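ホーム > 設備検討 > ギャラリー > 双腕セル 更新計画メモ

双腕セル更新計画 写真と買い物メモ

来期の予算取りに向けた途中経過です。急ぎで書いてるので文が途切れ途切れなのはご容赦を。見積もりの正式版は別ファイル、こちらは写真と現場側の言い分だけ。締切は2月の申請、17時まで。

対象は卓上の双腕セル一式。今のセルは残す。増設が一台、消耗品が一年分、あとは小物。Stuvden の見積もりが届いていて、Fluvano は返事待ち。Dobson はアーム本体の取り扱いなし、フレーム材と板だけならすぐ出るとのこと。

型番と単価をここに全部書くと更新が面倒なので、考え方だけ残します。数字は動いたら直す。

■ 全体の枠
申請の上限は3899千円。税込みです。前回は税抜きで計算して最後に慌てたので、今回は最初から税込みの欄しか作ってない。送料と据え付けもこの中に入れる。
運用中に壊れた分を同じ枠から出すかどうかは未決。個人的には分けたい。混ぜると、年度末に何を買ったのかわからなくなる。

■ アーム
二台一組で買う。片腕だけの追加はしない。予備を持つなら完成品ではなく関節部品で持つほうが安いが、交換の手間がこちら持ちになる。Stuvden の見積もりは完成品の予備込み、ここは外してもらって再見積もりの予定。
納期13週。申請が通ってから発注だと夏前ぎりぎり。先に口頭で枠だけ押さえられるか確認中。

■ グリッパー
一番もめてる項目。今と同じ形で揃えるか、細い指先に替えるか。小さい駒をつまむ作業と、箱や袋を扱う作業とで欲しい指が違う。両方買うと枠を超えます。
案としては本体は同じで指だけ別注。Fluvano に図面を送って返事待ち。指だけなら消耗品費で落とせるかもしれず、要確認。

■ ケーブルと固定
ここはケチらない。前の申請で「雑材」にまとめたら真っ先に削られた。今回は独立した行にする。
・アーム用ケーブル 予備を各側に
・結束バンド 300本入りを一袋
・コネクタ付きの短い線 長さは現物合わせ
ケーブルの取り回しは据え付けのときに業者任せにしない。可動域いっぱいまで動かしてから固定位置を決めること。見積書にもその旨を一行入れてもらう。

■ フレームと囲い
アルミフレームは Dobson。切断込みで頼む。壁の板は今と近い淡い色で、光沢なし希望。カタログだけで決めず見本を取り寄せる。天板も同様。色を大きく変えると今のセルと増設セルで見え方が揃わず、あとで比べるときに困る。

■ 対象物(小物)
予算書では「作業対象物一式」。中身を聞かれるので内訳も用意しておく。ボードゲーム類、かご、トレー、ふたのない箱、ボトル、袋物。高いものはないが、同じ品がすぐ店頭から消えるのが問題。二組ずつ買う。色違いで代用しない。
チェスの駒はなくしやすいので、セット単位で予備。
Lallach の通販は小口でも請求書払いができるので便利。ただし送料が毎回かかる。まとめて発注すること。

■ 置き場所
増設分は201号室を希望。電源は足りる見込みだが、回路図をまだもらってない。床の耐荷重は問題なしと回答済み。
扉の幅を測ってから組み立て順を決める。組んでから入らない、は避けたい。

■ 業者ごとの現状
Stuvden:見積もりあり。高いが保守の窓口が一つで済む。予備アームを抜いた版を依頼済み。
Fluvano:指先の別注のみ。図面確認中。返事がなければ今週中にもう一度催促。
Dobson:フレームと板。見積もり待ち、金額は読める。
Lallach:小物。見積もり不要、カートの控えを印刷して添付。

■ 残ってる宿題
・相見積もり、アームだけでもう一社ほしい
・保守契約を初年度だけ付けるか、なしにするか
・検収の条件。「動くこと」では弱いのでで、動作の項目を書き出す
・廃棄費用 今回は出ないはず、欄だけ残す
・申請書の「必要性」欄 前回の文章を使い回さない

保守については意見を募集中。付けない場合、故障時の停止期間をどう見込むかまで書かないと審査で戻されます。前回それで一往復しました。

追記:写真の追加は申請が終わってから。配置の相談はこの一枚を見ながらで。細かい寸法は図面のほうを参照して下さい。

■ 写真

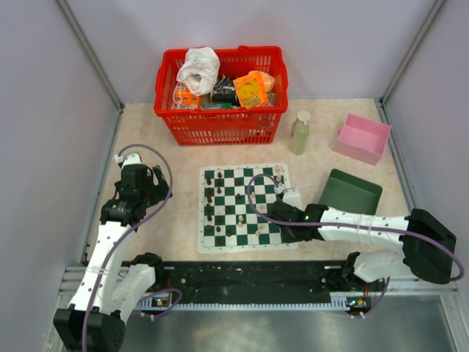
掲載:ロボット実習室 設備計画チーム

双腕の卓上セル。中央に緑と白のチェス盤、奥に物を詰めた赤いかご。右のグリッパーは盤の端、明るい色の駒の近く。紫のケーブルは左右とも大きめの輪になっているので、増設分の長さを決めるときはこの逃げも見込むこと。手前の黒いレールと基板の位置も図面に入れたい。ピンクの箱と深緑のトレーは「作業対象物一式」に計上。コメントは申請前までにお願いしまs。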